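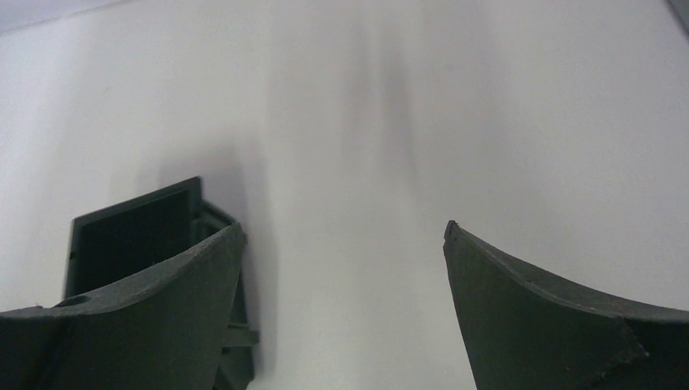

Questions we hear a lot at Kindeston

Do you rent office furniture or only sell it?
Both! Rentals start at 3 months, and you can swap pieces along the way.

Can I try a chair first?
Please do. We have 31 task chairs on the showroom floor, and Guadalupe Zavala loves helping people find the right seat height — bring your shoes from work.

Do you take old desks away?
Yes, on delivery day. Tell us how many when you order.

How far do you deliver?
Up to 80 miles. Farther out, call and we'll work out a price together.

Can you match a finish we already have?
Very often! Drop off a drawer front or a shelf and Teodor will go through the sample books with you.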